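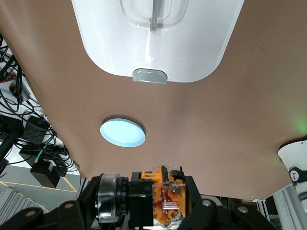
Minutes taken by Lucienne Rolland, December

Present: Séverine Hervieu (chair), L. Rolland, one each from Ekholm and Nanitz. El Khatib sent regrets.

1. Last minutes. Approved, with "settled" changed to "discussed."

2. Storage lids. The proposal is to buy 20 of the white lids with the gray latch tabs and the clear recessed panel, at a total of 800. Pluroser's quote calls them "kitchen grade." S. Hervieu asked what that means. No answer.

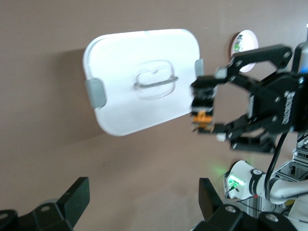 Ekholm likes the thin gray bar across the panel. L. Rolland doubts it will outlast the latches and doubts the latches too – the last set was also supposed to be for life. Nanitz said a trial would settle it. The chair said we have heard that before.

Agreed: buy 9 and hold the rest of the money. Nanitz to ask Pluroser if spare tabs are sold separately.

3. Shelf labels. Held over again.

Meeting closed at 4:20. Next one in the same room, if the heat is fixed.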